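Folding sweaters on the bed
Posted Oct 2, 2022

The mornings turned cold last week, so the sweaters came out of the closet shelf and the summer shirts went up in their place. I do this twice a year, once in June and once in the fall, and both times I end up refolding everything.

I used to fold on top of the dresser. It's too narrow for anything with long sleeves, and one arm always slid off the side while I was working on the other. The bed is the best surface in the house for this job. It's wide, it's the right height if you kneel, and a knit grips the bedding a little so it stays where you put it.

My method comes from Maribel Arango, who I shared an apartment with in Durkwood for four years. She had worked in a clothing store and could fold a cardigan while talking on the phone. Mine are slower.

Lay the sweater face down. Smooth it from the middle out to the sides, and don't pull, or the hem will stretch. Bring one side in to the center with the sleeve folded back down along it, then do the other side. Turn the bottom up by a third, then again. With thick yarn I stop at one fold in half - a second one makes a lump that won't sit flat in the drawer. 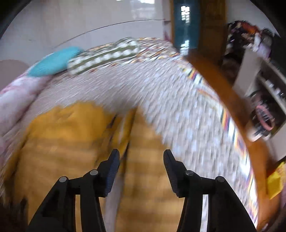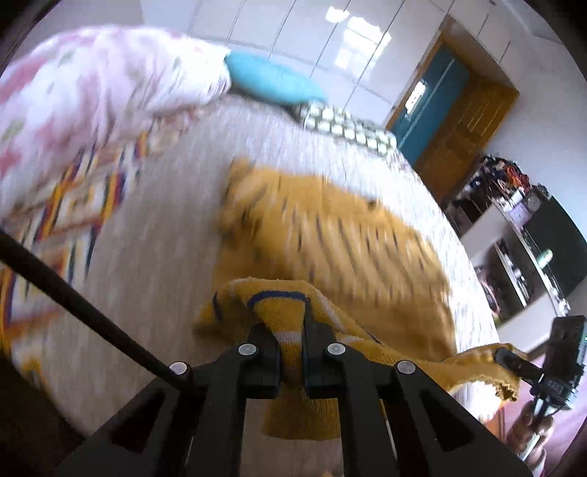 The mustard yellow one, on the bed.

Should sweaters be folded or hung?

Folded, if they are knit and have any weight to them. A hanger puts the whole weight on the shoulders, and after a few months you get points there that are hard to steam out. Thin cotton knits can hang if you're short on drawer space.

The drawers are from Emholm and they're shallow, so I can only stack three sweaters before the top one catches. I tried standing them up on edge like file folders. That worked for the thin ones, but the heavy ones slumped over by the second day. Those went back to lying flat, with the ones I wear most on top.

Two things went in the mending pile. A gray pullover has a hole at the elbow, and a green cardigan needs a button. Jairo Zapata at the alterations place on Apaza Street usually has a jar of odd buttons, so I'll take it by there when I get the chance.

I still haven't done the scarves. They're in a bag at the bottom of the closet, along with a blanket that needs washing first - cold water, the delicate cycle, then flat on the rack overnight.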